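Where Does Glass Come From, and Where Does It Go?

Hello again, curious people! Last time we talked about why soap makes bubbles, and I got so many letters afterward that I had to find a bigger shoebox to keep them in. One of them came from a reader named Han-gyeol Ko, and it had just one line in it: "Is glass melted sand or is that a joke?"

It's not a joke, Han-gyeol! I love this question, because the first time I heard the answer I didn't believe it either. I was at the beach with sand in my sandwich, and my aunt told me I was eating a window. I thought about that for the rest of the day.

So let's find out how you get from a sandy sandwich to a window.

Sand that turns to goo

Pick up some sand and look at it really close, with a magnifying glass if you have one. Lots of the grains are clear or whitish, like tiny chips of ice. Many of those are a mineral called quartz, and quartz is made of something called silica (say it like this: SILL-ih-kuh). Silica is the main thing in most of the glass you use.

To melt silica by itself you need a fire hotter than 3,000 degrees Fahrenheit. Your kitchen oven probably stops at 500 or so, which means you can leave your sandbox outside for as many summers as you like and it will never turn into a window.

That's such a huge amount of heat that glassmakers use a trick. They mix in a white powder called soda ash, and the soda ash helps the sand melt at a lower temperature. (It's not the soda you drink. Sorry.) There's a problem, though. Glass made with only sand and soda ash can dissolve in water! Imagine pouring a drink into a glass and having the glass slowly go away. So they add crushed limestone too, and that makes the glass strong enough to hold your lemonade.

Sand, soda ash, limestone. Into the furnace it goes, and what you get is a glowing orange goo, thick like honey and far too hot to go anywhere near.

Puff!

How do you make a bottle out of goo? You blow it up like a balloon.

People figured this out 2,000 years ago, and some artists still do it the same way. My friend Seon-mi Woo took me to see a glassblower once and I stood behind the yellow line with my mouth open the entire time. The glassblower dips a long metal pipe into the furnace and twirls it, so a blob sticks to the end. Then she blows into the other end and the blob gets a bubble inside! She has to keep turning the pipe the whole time or the blob sags and droops to one side. Every little while she pushes it back into the heat to make it soft again.

In a bottle factory, machines do the puffing. A blob of hot glass (the workers call it a gob, and I am not making that up) drops down into a metal mold. Air gets pushed in, the glass spreads out against the walls of the mold, and there's your bottle.

Then comes the part I never would have guessed. The new bottle has to cool down very, very slowly. If it cools too fast, the outside shrinks before the inside does, the two parts pull against each other, and crack! So the bottles ride through a long oven that gets cooler from one end to the other. It's called a lehr, which rhymes with "deer." Use that one on your teacher.

Why are some bottles brown?

Eun-ji Kang wrote to ask me this one, and she wanted to know if brown bottles are dirty. Nope! The color is right inside the glass.

Plain sand often has a tiny bit of iron in it, and iron makes glass look a little green. Look at the edge of a windowpane sometime, if you can find one you can see from the side. Green, right? To make brown glass, factories add iron, sulfur, and carbon to the mix. A metal called cobalt makes a beautiful deep blue, and it takes only a pinch.

Brown glass has a job to do. Light can spoil some drinks and some medicines, and brown glass blocks a lot of the light that does the spoiling. It's a bit like sunglasses for whatever is in the bottle.

Is glass a liquid?

You might hear somebody say that glass is secretly a liquid that flows very slowly, and that this is why the windows in old churches are thicker at the bottom. I used to tell people that myself! I told everybody. Then a reader named Oluwaseun Wike very politely wrote to set me straight.

Glass is a solid. The windows are thicker on one side because the old ways of making flat glass left it uneven, and sometimes the thick side got put at the bottom and sometimes it didn't.

But glass is a funny kind of solid. In ice or salt or quartz, the teeny bits it's made of line up in neat rows, like kids in a marching band. In glass they're all jumbled up, like the same kids at recess. The goo cooled off before they had a chance to get in line.

Around and around

Okay, so you've finished your drink. What happens to the bottle?

Glass can be melted and made into new glass over and over again. First it gets smashed into little pieces called cullet. (Gob, lehr, cullet. Glass people have the best words.) Cullet melts at a lower temperature than a fresh batch of sand and powders does, so the furnace doesn't need to burn as much fuel.

Before any of that, glass has to be separated from everything else. A metal can and a plastic bottle each need their own kind of recycling, and a piece of the wrong stuff in the furnace can leave weak spots in the new glass. Brown, green, and clear glass are often separated too, because once colors are melted together you can't pull them apart again.
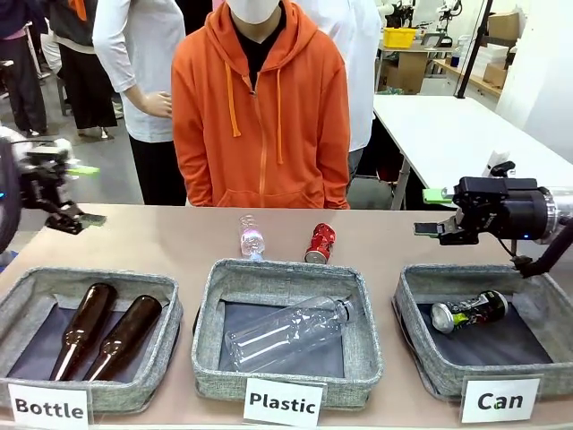

Two brown glass bottles in the "Bottle" bin, and a big clear plastic one next door under "Plastic."

Some towns ask you to sort at home like this, and some let you toss everything in together and sort it later at a big recycling center. Ask a grown-up what the rules are where you live. Rules for lids and caps are different from place to place too, so ask about those while you're at it.

And please remember that not all glass is bottle glass! Drinking glasses, baking dishes, mirrors, and light bulbs are often made with different recipes or have other things stuck to them, so they usually can't go in with the bottles and jars. If something made of glass breaks, don't pick it up. Stand still, yell for a grown-up, and keep your bare feet where they are.

Try this: a bottle band

You don't need a furnace for this one. You need four glass bottles or jars that are the same size, some water, and a metal spoon.

Leave the first one empty. Put a little water in the second, fill the third halfway, and fill the last one almost to the top. Tap each one gently on the side with the spoon. Gently! The more water there is, the lower the sound, because the water makes it harder for the glass to wiggle back and forth.

If yours are bottles with narrow necks, try blowing across the tops too. Now it goes the other way around, and the fullest bottle makes the highest sound! This time it's the air inside that's wiggling, and a small bit of air wiggles faster than a big one. I spent a whole afternoon trying to play "Twinkle, Twinkle, Little Star" this way and I got as far as "how I wonder."

Words to keep

Silica: the stuff in sand that glass is made from.
Gob: a blob of hot, melted glass.
Lehr: the long oven where new glass cools down slowly.
Cullet: broken glass that's ready to be melted again.

Next time I'll be answering a question from Su-bin Do, who wants to know why onions make you cry. I've already started the research and I've gone through a whole box of tissues. Keep your letters coming!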